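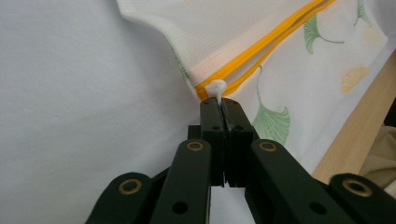
According to one respondent in the Trosora cohort, a chapter outline was of little use until the publisher had named a word limit, and three others concurred in writing.

June 30, 2020
By the Poltar Editorial Research Group

4.2 Outline length and revision

Of the 40 non-fiction manuscripts in the sample, nine were begun without any outline. Authors in this group reorganised their chapters more often in the second draft, a pattern also noted by Oyelaran in the pilot study. Outlines longer than five pages were associated with slower first drafts but fewer structural queries from the editor. Two manuscripts were withdrawn before assessment and are excluded from the analysis in 4.3.

Figure 2. Pinching a mesh bag's zipper tab with a hand-held gripper.

Editors at Kelteck favoured a single-page summary for each chapter, revised at the end of every drafting stage. The present data neither support nor contradict that practice, as summary length was not recorded before July.

9 shares
2 comments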